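We use cookies to keep this site working. Accept / Manage settings

Lemley Sews
June

Finished hemming the last of the sheer curtains for the Stosstead house. 18 panels. 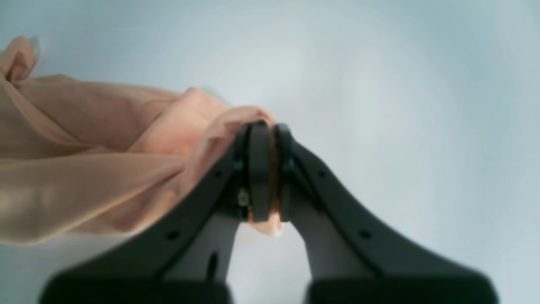 Started with a 55 needle and should have bought more of them. A dull one puckers voile right away.

Thread was Riscombe polyester, 500 yards to a spool. Cotton was too heavy on the test hem.

Double hem at the bottom, single fold on the sides. I press every fold before it goes under the foot.

Paid 420 for fabric, shipping included. The shop in Were wanted more and had less of it.

Hanging them is next. The rods in the back bedroom are still the old ones, so that room waits.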